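Print this page
E-mail this page

How Do You Test a Robot's Hand?

By Virgilio Tan
June 15, 2020

Pick up a pencil. Now pick up a sock. You did not have to think about either one. Your fingers knew how far to open and how hard to squeeze.

A robot has no such luck. Most robot arms are sold without a hand, and people choose one to bolt on the end. The hand is called a gripper. There are many kinds, and each is good at different jobs.

At the Skistomthorpe workshop, Callum Horrocks compares grippers. This spring he tried 2 of them on the same arm. The first was the Gernar, which has fingers that open and close. The second was the Moller, a suction cup that works like the end of a toy dart. Air is sucked out through the cup, and the object sticks to it.

To make the test fair, both grippers got the same job: pick up a piece of trash, carry it to a bin and let go. Each gripper had 400 tries with each kind of trash. There were 4 kinds: a bottle, a bag, a box and a ball of paper.

The box was easy for the Moller. A box has flat sides, and a suction cup likes flat sides. The ball of paper was hard for it. Air leaked in through all the folds, and the paper fell off. The Gernar could pinch the paper ball from almost any side, but it sometimes squashed the box.

"You can't say one is better until you say what it is going to pick up," Callum says.

A computer program called Maglaya wrote down every try. It saved 2830 short notes, such as "dropped" or "missed" or "in the bin." Some tries got more than one note.

Things you can see through are hard in another way. Many robots use a camera to find what they should grab. Light goes through clear plastic, so the camera may see the table behind it and miss the object. A clear bottle with a blue cap and a printed label gives the camera something to look for, but a crumpled clear bag has much less to show. It also has no regular shape, so a two-finger gripper has to open wide and come down over a part it can pinch.

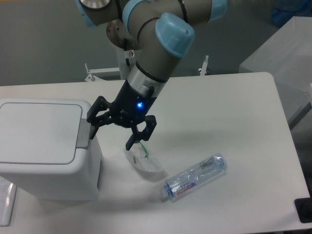
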